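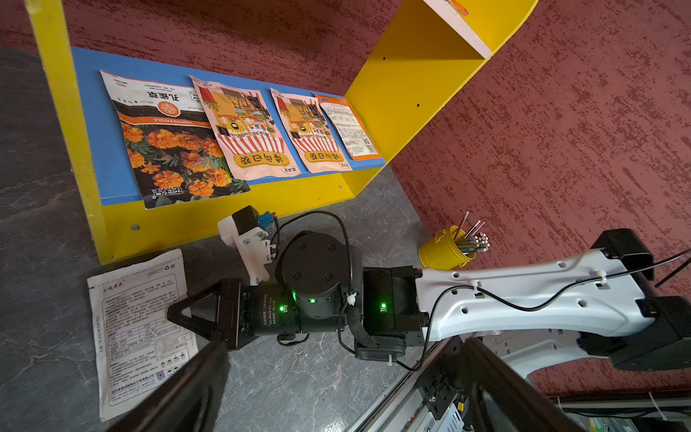 Fig. 1. Seed packets on the blue panel of a yellow shelf unit. The one on the left is Tagetes patula, the French marigold.

Marigolds and Tomatoes: Do They Really Help Each Other?
Student project report, 14 September 2018

Why we chose this

Every gardener we asked told us to plant marigolds next to tomatoes, and no two of them gave the same reason! Some said the smell keeps whitefly away, others talked about tiny worms in the soil, and one simply liked the colour. We wanted to try it for ourselves, and the school plot at Puddale was sitting there full of nettles, so we asked for it and got it.

What we did

We cleared the plot and split it into 3 beds. Bed A had tomatoes only, Bed B had tomatoes with French marigolds between them, and Bed C had tomatoes with basil. Each bed got 15 tomato plants, all grown from the same batch of seed on the classroom windowsill (which smelled wonderful by May). The Liepiņa garden centre let us have compost at half price, and that saved our budget.

We watered every bed with the same can, a green Trollo that leaked down everybody's left shoe. Twice a week we turned over the lower leaves on each plant and wrote down how many whitefly we found. Ripe fruit was weighed on the day it was picked.

What we found

Bed B had the fewest whitefly for most of the summer, and we were thrilled when we first saw it on the graph. Over the whole season we counted 2000 in Bed A and 700 in Bed B. Bed C came in between, much closer to A. The difference was biggest in July, once the marigolds were in full flower.

The weight of fruit was a surprise. Bed A and Bed B were almost the same, and Bed C was a little behind, perhaps because it sits nearest the hedge and loses the sun by mid-afternoon.

Problems

We only had one bed of each kind, so we can't be sure the flowers made the difference. Bed A is also beside the Flikach road, where it is warmer and more sheltered. Slugs ate several young marigolds in the first week and we had to replant them, and we missed two counts during exams.

Next steps

We would love to run it again with smaller beds mixed up across the plot. The marigold heads are drying in paper bags now and we'll sort the seed in November, ready for next spring's sowing.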